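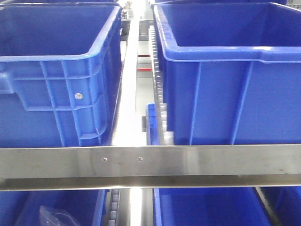

Why do order pickers lean on flow racks when a robot arm can reach any shelf you give it?

A flow rack keeps the pick point in the same place all day. The shelf slopes, the full bin rolls down to the front rail, and the arm only has to learn one edge per lane. On flat shelving it would have to search the depth of the shelf every single time.

Unit 5 handout: the Grarnside visit
Read before the lab session on 8th January. Bring your notes from the conveyor unit too.

What a great day out this was! Grarnside opened its picking hall to us for a full afternoon, and the staff let us stand close and ask everything we wanted (we asked a lot). These notes pull together what we heard and saw, so you have one place to look when you write up.

The rack
Blue bins on two tiers, with rollers under the upper one and a metal rail along the front. The hall has 228 lanes in total and stocks 1,156 part numbers, most of them small hardware for the Lelard line. Large bins go up top, smaller and shallower ones below. Notice how much that choice matters to the arm: a deep bin means a longer reach past the rim, and the wrist has to stay nearly vertical on the way in. A shallow bin with an open front lip is friendlier, and you can come in at an angle.

The gripper
Two parallel fingers, black, with flat rounded tips. Simple, and I love it for that. Think back to the Negri worksheet on contact area and ask yourself which parts suit a flat tip and which will roll out of it. Shiny metal close to the pick point is another thing to think about, as the glare off a rail can confuse a depth camera. We spent a good ten minutes on that one and could happily have spent an hour. 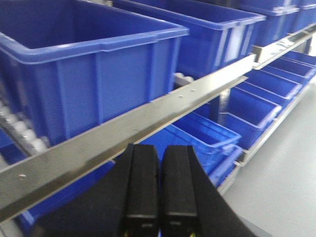

Sena Osei thought the class was giving the arm too much credit and the slope too little. Get the angle wrong, she told us, and the bin either stalls halfway or hits the rail hard enough to shift the parts inside, and then your taught position is no use to anybody. She would rather spend a morning on rollers than a week on software.

I'd put a star next to that. The Jultgate case in your reader is the same problem: 502 missed picks in December, traced to worn rollers in a few lanes.

For your write-up
Sketch one lane from the side and mark the slope, the stop and the pick point. Pick either a deep bin or a shallow one and describe the approach path in words, then say where the fingers could touch the rim. One page is plenty, two if you get carried away (please do!).

Terms to know: gravity flow, pick face, approach path, taught position, parallel gripper.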